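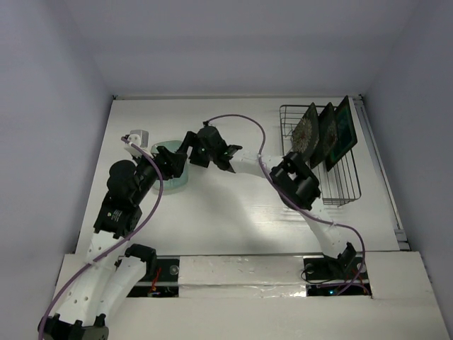 4. Setting up shared folders

Reading time: 4 min

This section covers shared folders on the Skestow file server. Complete section 3 (network address and administrator password) first. All steps are carried out in the Skestow console, signed in as an administrator.

4.1 Create a folder

1. Open the console and select Storage, then Folders.
2. Select New folder.
3. Enter a name. Names can be up to 57 characters long and can't contain a slash, a colon or a trailing space.
4. Choose a volume. The list shows only volumes that have finished formatting.
5. Set a size limit in GB, or leave the field blank for no limit. The value shown on first use is 100.
6. Select Create. The folder appears in the list with the status Private.

Note: The folder name becomes part of the network path. Renaming it later breaks any shortcuts or mapped drives that use the old path.

4.2 Give users access

1. Select the folder and open the Access tab.
2. Select Add, then type a user name or group name.
3. Choose Read, Write or Manage.
4. Select Apply. The status changes to Shared.

If a user belongs to more than one group, the highest level applies, except where one of the groups is set to Blocked. Blocked always wins.

Users who are already connected keep their old access level until they sign out. To force the change at once, go to Sessions, select the user and choose Disconnect.

CAUTION: Disconnecting a user closes any files that person has open on the server. Unsaved changes are lost.

4.3 Turn on file history

File history keeps earlier copies of changed files. It is off by default.

1. Open the History tab for the folder.
2. Set Keep versions to a value from 2 to 100.
3. Choose a schedule – hourly, daily or on save.
4. Select Apply.

Earlier versions count toward the size limit set in 4.1. When the limit is reached, the server removes the oldest versions first. If there are none left to remove, new files are refused and the console shows "Folder full".

CAUTION: Turning file history off deletes all stored versions in that folder. This can't be undone.

4.4 Check the folder from a computer

1. Sign in with a user account – not the administrator account.
2. Open the network path shown on the folder's General tab.
3. Create a small text file, save it, then delete it.

If the path doesn't open, check that File sharing is set to On under Services. If the path opens but the file can't be saved, the account has Read access only. Return to 4.2.

Section revised 8 Sep 2025, K. Wu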